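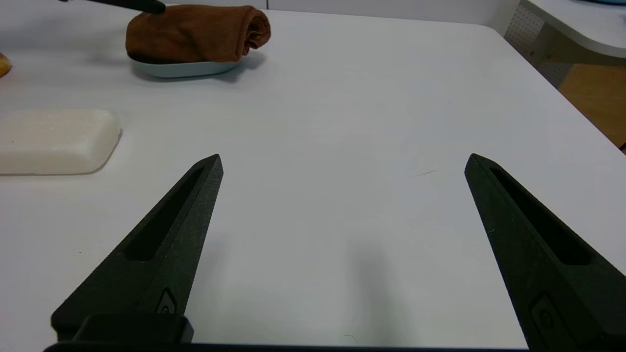
Charoen Yensuk asked whether the opening width has to be reset before every episode, or only when the fingers have been changed. Before every episode. The policy was trained on starts with the fingers fully open, and a half-closed start shifts the first wrist views enough to change the results.

4.2 Setting the start pose

1. Home the arm from the Plistusel panel and wait for the status line to read READY.

2. Open the gripper to 100 percent. Both fingertips must show in the wrist view with bare table between them.

3. Place the objects for the trial according to the layout card. Keep the area between the fingers clear.

4. Load the checkpoint. For the towel trials use 882, the one reported in the January results.

5. Enter the trial number and press Start. The arm holds still for 7 seconds before the first action.

6. Run all 50 trials on one layout set before you change the fingers or the lighting.

Note: Dust and stray hairs on the table do not need to be removed between trials. The training data has them too. Wipe the lens only between sets - never in the middle of one.

Caution: Keep hands off the table during the hold. The Iler stop button cuts motor power, and the arm will sag if it is reached out.

If a trial is stopped by hand, log it as a failure and go on to the next number. Do not repeat it. Hinata Hayashi keeps the log template, last changed 2025-12-24; older copies have no column for stopped trials.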